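From: Agathe Aubert
To: Storel house list
Subject: Re: Bags for the Friday collection

Thanks to those who answered over the weekend. I've put my replies under the quoted part and then the list of what to do, so that it's all in one message and people can stop asking me at the door.

Earlier in the thread, Resberg desk wrote:

> We still have cloths and small oddments coming in loose, in
> carrier bags, and in one case in a pillowcase. Can we agree on
> one way of packing before August? The van driver from Multel
> won't take anything open at the top. Also, does it matter if
> the bags are see-through? Lefèvre had a box of the black sacks
> left over and wanted to know if we'd like them.
>
> Last point, do the cloths have to be folded? Some people say
> yes and some say it's a waste of time.

On the sacks: please say no thank you to Lefèvre. Clear plastic only. With the black ones we end up opening everything again at the other end to find out what's in it, and then half of it doesn't go back in.

On folding: yes, fold the cloths. In half and in half again is enough. I don't mind if the corners don't meet. A cloth that has been stuffed in takes up the whole bag and there's no room for the rest.

On carrier bags: we'll use up the ones already in the cupboard for rags and stop there. The pillowcase is still on the hook if its owner would like it back.

What to do, then:

1. Sort the cloths from the oddments before you start bagging. Anything stained goes in the rag bin by the sink.

2. Shake the bag open fully. The clear ones stick to themselves and you can lose a cloth down a crease.

3. Put the oddments in first and keep them together in one bundle. The folded cloth goes in after them, nearer the top. A crumpled bag is fine as long as the colours show through, like the light blue cloth and the red, yellow and pink things in this one.
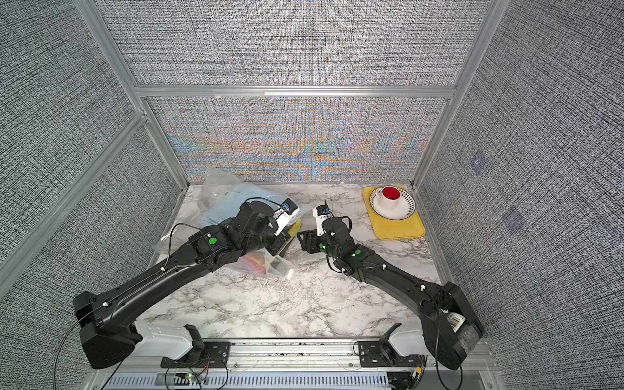
4. Press the air out with your forearm and tie the neck once. Not a double knot, we have to undo them.

5. Bags go on the lower shelf in the hall, 8 to a crate. If the crate is full, start another one and don't pile them on top.

6. Write your name on the sheet by the door with the number of bags you've left.

The van comes on Friday at 4, and the hall will be open from lunchtime. If you can't get there, leave your bags with me the evening before, but ring first as I may be out until around 15 minutes past seven.

I still need a new roll of bags. If someone is going past the shop, get the larger size and I'll pay you back.

Agathe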